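Household paperwork: keeping letters and records for a small claim

Most disputes that end up in front of a judge start with something ordinary, such as a deposit not returned, a fence put up in the wrong place or a sofa that came with a split seam. The person with the tidier papers has an easier time of it. These tips are for keeping those papers at home, and they assume nothing more than a drawer and a cheap folder.

Start the folder early
Do it when you first feel uneasy, even if you think the matter will blow over. Write the other side's full name and address inside the cover, with any order or account number underneath.

Keep envelopes
Staple the envelope behind the letter. The postmark may matter if there is an argument over when something was sent. If a letter came by hand, pencil the time on the back and your initials next to it.

Save messages whole
A single text on its own can look quite different from the same text with the ten before it. Take screenshots that overlap by a line or two, with the sender's name and the date showing, and print them in order. Do the same with posts on a public page, and copy the web address on to the printout. Posts get edited or taken down, so do it the same evening.

Do not write on originals
Make a copy and scribble on that. Sticky notes are no better, as they pull the ink off till receipts. Till receipts fade anyway, so photocopy them within 30 days and keep both.
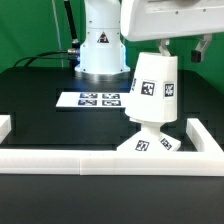
Should I keep notes of phone calls?
Write down the time, the name of the person you spoke to and what was agreed, and do it while the call is fresh. A cheap exercise book is better than loose sheets because the pages stay in order.

Number the pages
Put a number in the bottom right corner of every copy, starting at 1 and running straight through. Then make a one-page list for the front. Banafsheh Soltani of Lotton, who took a builder to court over a leaking porch, had 13 letters and a list that fitted on half a sheet. She found the judge used the list more than she did.

Letters you send
Keep a copy of each one. Give a clear date for a reply, stick to the facts and leave out what you think of the person. If you are angry, leave the draft in the drawer for seven days — or overnight, if a deadline is close. Ask for proof of posting at the counter and clip it to your copy.

Photographs
Print two of each, one close and one from further back. Write the date on a label and stick it to the reverse. Ballpoint straight on to the photo will show through.

Where to keep it all
Somewhere dry, away from the boiler and the kitchen sink. A second set at a relative's house is worth the cost of the copying. When the case is over, put the judgment or the signed settlement at the front and keep the folder. The exercise book goes in with it.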